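Fault report: gripper width reading drifted on the soft-goods cell

The Zora cell lost most of a working day in September to a fault that looked like a perception problem and came from the gripper. This item covers what failed, how it was found, and what has changed in the start-up procedure. Anyone running the Bugti grasp code on another arm should read the last two paragraphs at least.

The soft-goods task has two parts. In the first, the arm takes single plush items out of a white bin. In the second, it takes garments one at a time from a heap on the table. Both parts use the same fingers and the same success check: after closing, the controller compares the reported finger width with a threshold. If the reading is above the threshold, something is between the fingers and the arm is allowed to lift. If it is below, the grasp is logged as empty and the arm backs off.

On the day of the fault the log showed 28 grasps marked successful where the fingers had closed on air. The arm lifted, carried nothing to the drop position, opened, and went back for the next item. No alarm was raised, as every check had passed. The first explanation offered was a bad depth estimate near the bin wall, and the morning went into recalibrating the wrist camera. The calibration was within limits before and after.

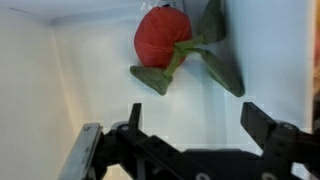
Wrist view with the fingers open below the plush tomato.

The cause was a shifted zero. The width sensor is referenced once, at power-up, by closing the fingers fully and storing that position as zero. A thread of lint had packed into the left finger guide. During homing the fingers stopped short, and the controller stored the wrong position. Later in the session the lint worked free. Every full close after that was read against a reference that no longer matched the hardware, and the resulting offset of 4 mm was larger than the empty-grasp threshold. An empty hand therefore passed as a full one.

The fault was harder to see with plush items than it would have been with rigid ones. A block gives a width reading that repeats from grasp to grasp, and an offset shows up quickly. A stuffed body compresses by a different amount each time, so a wide spread of readings is normal and no one had set an upper or lower bound on it.

The garment heap made matters worse in a different way.

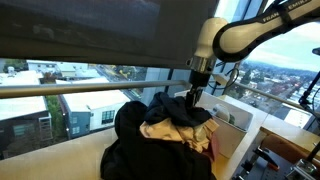 Cloth pinched at a fold can be very thin between the fingertips, and the threshold had been lowered earlier in the year so that single layers would not be rejected. That change was made for the garment task only, but both tasks read the same configuration file — the plush task had been running with the lower value for weeks. With the original threshold the offset would still have caused errors, though fewer of them.

There was also a safety side. The Umar supervisor permits a faster transfer speed once a grasp is confirmed. For the length of the fault, that permission was being granted on a false signal. The arm stayed inside its workspace limits and there was no contact with a person, but the interlock was not doing what its documentation says it does. It has been reported as a safety matter on those grounds.

Changes now in place: homing runs twice, with a full open between the two closes, and the cell will not start if the two zeros differ. The empty-close check repeats every 600 cycles. Thresholds are stored per task. Finger guides are brushed out before each garment session, and the brush is kept in the tool drawer with the hex keys. Transfer speed stays at the lower setting until the supervisor takes a second input besides width; motor current is the likely choice.

The Plelow arm runs the same gripper firmware and has the same single homing step. Its logs are being checked for grasps marked successful with nothing placed. Until that is finished, please run the homing routine by hand a second time after power-up and write both values in the cell log.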